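**FOR IMMEDIATE RELEASE**

# Tresta opens café recording program to teach service robots how to handle trays

Tresta has started recording everyday counter work in cafés and tea bars, with the aim of building a training collection for robots that clear, stack and carry. The program is called Kiltemen. Its first release is planned for December and will contain 3,000 recordings, each showing one short task from start to finish, seen from the worker's own point of view.

The people doing the recording are café staff and trained contributors. They work at real counters, with the equipment left where it is normally kept. Contributors are asked to do each task the way they would on a shift and to leave mistakes in.

"Most of the examples our system learned from before were made on a bare bench in our own building," said Eleri Harries, who leads the program at Tresta. "A robot trained that way does fine on a bare bench. Then you put it behind a bar with glassware next to its elbow and it has no idea what to do."

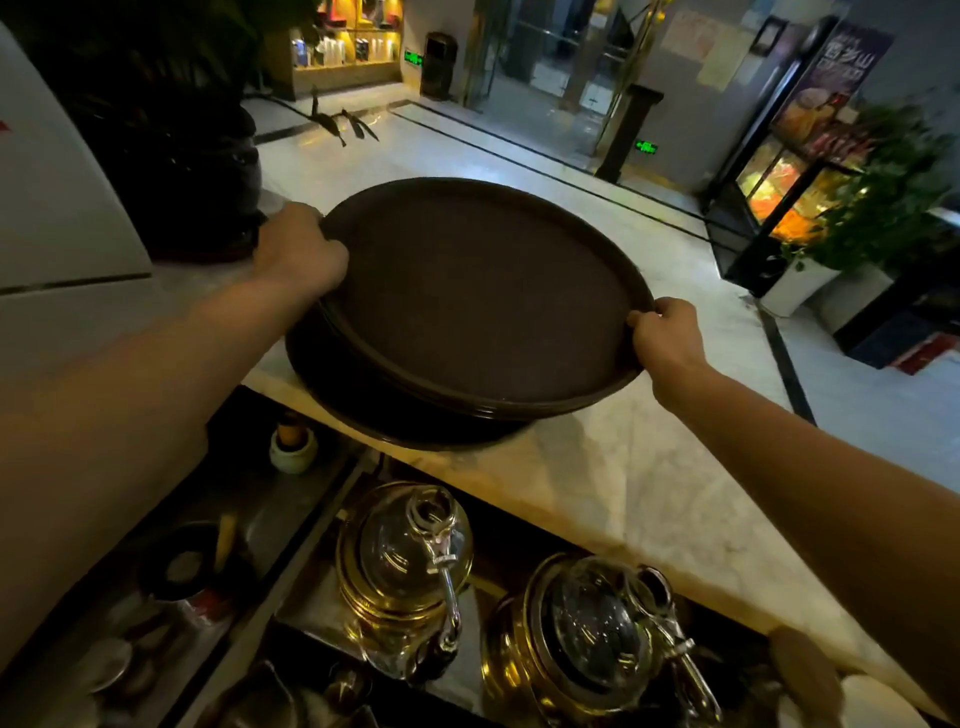

Trays were chosen as the first subject after talks with café operators, who named them as the item staff pick up most often. They are also hard for a machine. Two trays in a stack can look like one from above, and a rim gives the fingers only a narrow place to hold. The learning system has to work out where one tray ends and the next begins, and whether one hand or two is the better choice.

Each recording is stored with a written label that says what the person set out to do, such as "lift the top tray" or "move the tray to the other counter." Labels are written by a second person who was not there for the recording, and a third person checks any label that seems unclear. Recordings that show a customer's face are removed before labeling starts.

Kiran Dwivedi, who runs the labeling group, said the wording took longer to settle than expected. "People say 'put it back' and everyone in the room knows where 'back' is. The system doesn't. We rewrote the guide 4 times, and we will probably rewrite it again once the pouring tasks come in."

The recordings are being used to train Flurex, Tresta's two-armed counter robot, which is still in testing and is not on sale. Flurex learns by comparing many examples of the same task done by different people in different places. An early version was trained on 1,000 of the new recordings – all of them tray tasks – and is now being tested at the company's workshop in Kneath.
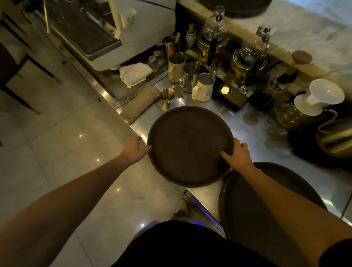 Contributors are paid by the hour and not by the number of tasks they finish. Tresta made that choice after a short trial in which people paid per task began to rush, and their movements no longer looked like normal work. Sessions run for up to 3 hours with breaks, and a contributor can ask for any recording to be deleted without giving a reason.

"I have worked behind a bar for most of my life and had never thought about how I pick up a tray," said Tegwen Gwilliam, a contributor to the program. "The first session I was stiff as a board. After that I forgot about it and got on with the job."

Győző Kozma, who is in charge of testing Flurex, said the robot will be judged on trays and counters that do not appear anywhere in its training material. Results will be published with the December release, including the failed attempts.

The next round of recording will cover cups, pitchers and cleaning cloths. Tresta is looking for cafés, hotel bars and staff canteens willing to host sessions before opening or after closing. Hosts receive a fee and can review all material recorded on their premises – nothing is added to the collection until they have signed it off.

University groups may apply for free access to the first release for research use. Commercial terms will be set later.

**About Tresta**

Tresta develops robots and training material for food and drink service. Its workshop and test counter are in Kneath.

**Press contact**

Heather Goodwin, Communications, Tresta

Interview requests and host applications should be marked "Kiltemen."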